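The Planner at Montes

The trouble with the planner was that it would not make up its mind, and Kyriaki Kourkoulas, who had written most of it and so could hardly complain to anybody else, had been complaining to it out loud since a little after lunch.

"You had a perfectly good path," she told the monitor. "You had it, and you threw it away."

Her father had driven down from Flernine with a bag of oranges and no particular plans, and he was sitting on the good chair in the Montes workshop with his coat still on. He had fixed elevators all his working life, and he had opinions about anything that moved on a motor. He had been very polite so far (she could tell it was costing him).

"What does it say it's doing?" he asked.

"It's replanning."

"Again?"

"It replans whenever the picture changes. That's supposed to be the clever part."

She brought the wrist view up large for him, and he leaned in with his glasses pushed onto his forehead, the way he used to read the fine print on a fuse box. 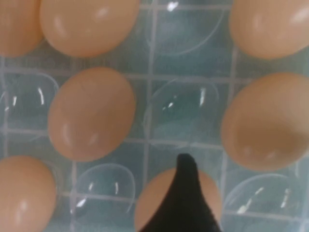

The wrist view, with eggs and empty cups all in one tray.

"Well, I can see the eggs," her father said, as if that settled it.

"So can the program. It's the cups it argues about." She scrolled back through the log, which she had named Mandance one late night in October for reasons she no longer remembered, and the name had stuck to the whole project before she could think of a better one. "Clear plastic is hard for it. A cup has a bright edge, and the edge moves when the camera moves. So one instant it says there's a cup, and the next it says maybe, and every maybe sends the planner back to the beginning. Look, it gave me 466 plans in one run. All that for one egg!"

Her father whistled. He had a soft spot for large numbers, provided they were somebody else's problem.

She did not tell him that the limit in the settings was 2000, and that she had put it there herself, thinking it a wildly generous figure that no program would ever come near. Instead she peeled one of the oranges, gave him half, and opened the second window, where the fixed camera looked over the table and you could get a feeling for where everything stood in relation to everything else.
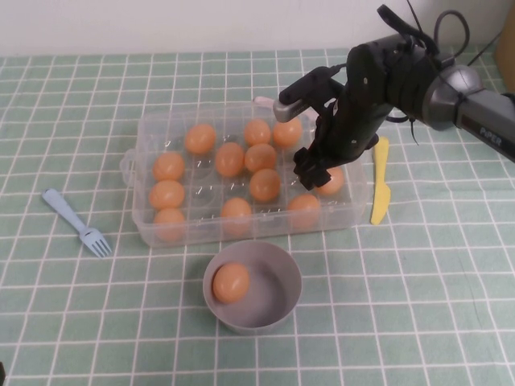 "In the elevators," he began, and she smiled into her orange, because it had only been a matter of time, "we had a building over on the east side where the car wouldn't settle. It would come up to the floor and go past it by the width of your finger, then come back and go under it, then up again. People got seasick. The young fellow who'd put in the controller had it checking its position every chance it got, and correcting every chance it got, and it never had the time to just arrive."

"So what did you do?"

"Told it to check as often as it liked but not to touch anything unless it was off by enough to matter." He chewed for a while. "Took us all winter to agree on how much was enough, mind you. I nearly quit over it."

Kyriaki sat with the orange peel in her hand and looked at the code, and the code, she felt, looked back at her a little sheepishly. Every small change of opinion about a cup went straight through to the planner with nothing standing in its way. She had built a very attentive listener and then hired it to drive.

She began to type. It wasn't much of a change, a score for the plan it already had and a score for the new one, and a rule that the new one had to be better by a fair margin before the old one got thrown out. She started the margin at 50, which meant nothing in particular and could be argued over later, and she made the program remember what it had believed about each cup a moment earlier, so that a single glint couldn't talk it out of everything it knew.

Her father took his coat off at last and hung it over the back of the chair. He wanted to know what the fork was called.

"It's called fork, Baba."

"In the program, I mean."

"In the program it's also called fork. It's on the list of things to leave alone."

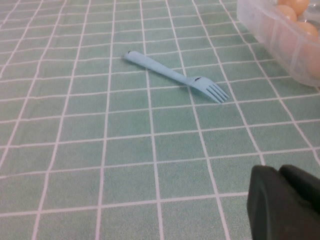
The blue fork, down on the leave-alone list.

He seemed pleased by that list, and he asked to hear the rest of it, and she read it to him while the new build crept along. Then he told her about a man named only Flovau, whom everyone at the elevator company had been told to leave alone too, and it was a long story with a flooded basement in it, and by the time it was finished the build had been finished for quite a while as well and neither of them had noticed.

She started the run. The log began to fill, slower than before, with long quiet stretches where the planner looked at the world, compared notes with itself and kept what it had. There were doubts in there; she could see them going by, little dips in the score for one cup or another. They went by and the plan stayed. When the run ended, the counter read 46.

"Is that good?" her father asked.

"It's a lot better than it was at lunch."

"But is it good?"

She thought of the winter and the building on the east side, and she pulled the second chair over so that he could see the screen properly, and gave him the pencil.

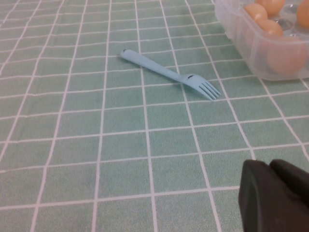
"Why not let it pick one plan at the start and never change?" he asked.

"Because sometimes the first plan is wrong, and it has to be allowed to find that out."

He wrote that down on the back of his gas receipt, in capitals, and underneath it he wrote 50 and drew a circle around it. He thought it was too high. She thought it might be too low. It was getting dark outside and there were three oranges left in the bag, and she turned on the lamp over the desk and asked him to start from the beginning, with the finger's width, and how exactly they had measured it.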